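Shared-workspace rules for two-armed robots

Shared-workspace rules are the conventions a lab or workshop follows when two robot arms have to reach into the same patch of floor or bench. I've been looking after the version we use at Elby for a couple of years now, so this article leans on that one, though I've borrowed happily from the people at Skillitz and Makis (thanks, both!). There's a formal side to robot safety as well, covering guarding and emergency stops, and you should read your own regulator's material for that. What I'm covering is the everyday layer underneath.

Background

Most written practice grew up around single arms bolted down behind a fence. Put a second arm in and the old sheet gets a bit thin, I reckon. Who goes first? Who holds still? Our first go was a page and a half pinned up beside the kettle, and it mostly said "be careful". The Galang rules, named after the project they were drafted for, were our second attempt and they've held up pretty well.

Right of way

The arm with a finger inside a container has right of way. That's the whole rule, and it's the one people argue with most on a Monday morning. The other arm keeps its gripper out of the container's mouth until the first one has backed out, even if it's been told to steady the rim. We set a clearance of 30 millimetres between any two moving parts and slow both arms down inside it. Makis uses a bigger figure, but their arms are heavier than ours.

Containers on their side

An upright bin is easy enough. Tip it over and it can roll, the mouth faces one way only, and suddenly both arms want the same bit of air. Our practice is to note which way the opening faces before anything moves, then plan the reach from that side. Handle holes don't count as openings, however tempting they look on a bin like the grey one in this simulated run, with a blue object sitting just inside the rim.
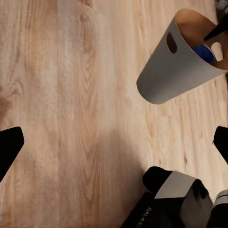 Rehearsal in simulation

Every new two-arm routine gets rehearsed in simulation before it goes near hardware. We ask for 400 runs with the container's position shuffled each time, and any contact between the arms sends you back to the start of the count (yes, even on the last run, and yes, I've been there!). Skillitz also varies the floor texture and the lighting, a habit I've pinched.

Record keeping

Log the version of the rules along with the run. I can't tell you how many arvos I've lost working out which clearance somebody had set in March.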